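The Long Recount of Wodberg

By Rekha Thomas

The special election for Wodberg's fourth ward ended at 8 in the evening, by law, and has been going on ever since.

The unofficial tally gave Ziad Majali 626 votes and Revathi Mathew 624. A further 138 ballots were blank, spoiled or cast for write-in candidates, among them a retired bus driver who says he would have served. That makes 1,388 ballots, a turnout the city clerk called "robust" and which works out to a little over a fifth of the people entitled to bother. Majali declared victory from the steps of a dry cleaner's. Mathew declared that every vote must be counted, which, at that point, every vote had been.

You would think a margin of two would make people humble. In Wodberg it made them lawyers. Within a day both campaigns had hired one, and within a week each lawyer had discovered a principle. Majali's man believes in finality. Mathew's believes in the voice of the people. In the last contested race, nine years ago, the same two men believed the opposite, with equal feeling, and I have the transcripts.

The seat itself is not much of a prize. A council member earns less than a school crossing guard and gets yelled at by more people. But the council is split down the middle on the Somogyi Road rezoning, and whoever takes the fourth ward chair will decide whether the old rail yard becomes apartments or stays what it is now, a place where shopping carts go to think.

Majali is for the apartments. Mathew is for "responsible growth," a phrase I have asked her to define on three occasions. On the third she told me it was growth that had been done responsibly.

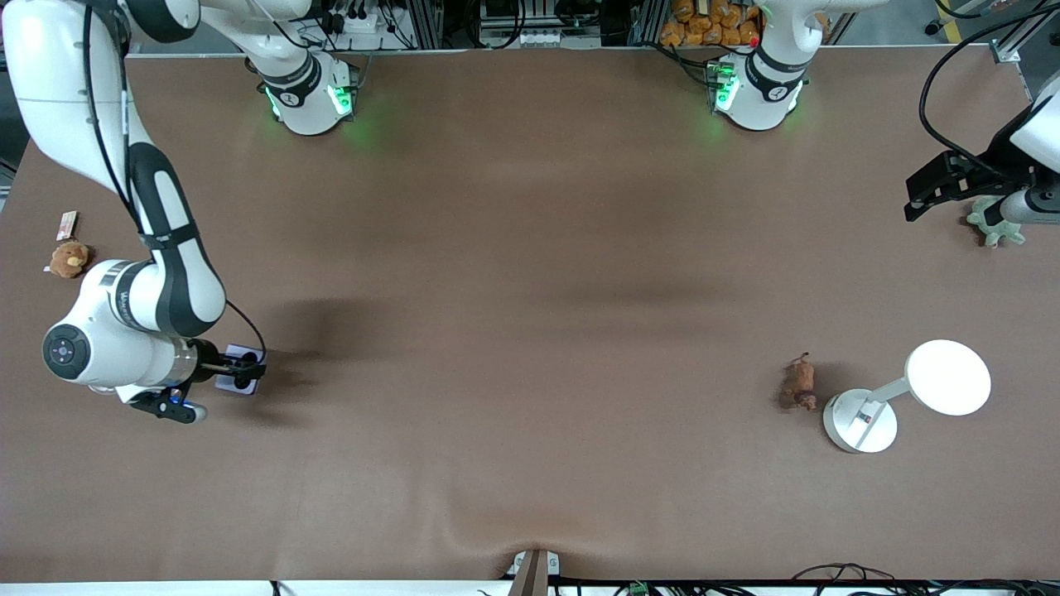
The trouble with the ovals

The fight has come down to four ballots. On two of them the voter filled in both ovals and then crossed one out. On another the voter circled a name with what the county's hearing officer, Sreekumar Sundaram, described for the record as "considerable enthusiasm" and left the oval alone. On the last the voter filled in nothing and wrote "her, I guess" in the margin.

State law says a ballot counts if the intent of the voter can be determined. It does not say by whom, or how hard they have to squint. Sundaram, a patient man who used to adjudicate boundary disputes between farmers, spent most of one hearing listening to arguments over whether "I guess" expresses intent or undermines it. Mathew's lawyer said that if doubt disqualified a vote, there would be no elections. It was the best thing anyone said all day, and he looked surprised to have said it.

Majali's side countered that "her" could refer to anybody. There was one woman on the ballot.

What it costs

The city, meanwhile, is paying for all of this out of a budget line that was supposed to fix the drinking fountains in Praltitz Park. Elango Lobo, the deputy clerk, has answered the phone so many times that he now opens with "No, not yet." He has also heard from residents demanding to know why their own ballots weren't challenged -- they seem to feel left out.

I spent an afternoon knocking on doors off Somogyi Road to see how the ward was bearing up without representation. Most people were bearing up fine. One man thought the seat had been filled in the spring. His neighbor, who voted for Mathew and would like that known, said the potholes were exactly as deep as they had been under the previous member, who at least used to send a Christmas card.

Sundaram's ruling was due on 10 July 2023 and has been put off until August, at the request of both sides, each of which blames the other for the delay. The council met anyway. It took up the rezoning, argued for three hours, tied, and voted to table the matter until the fourth ward has a member. Then it tied on whether to adjourn, and sat there a while longer.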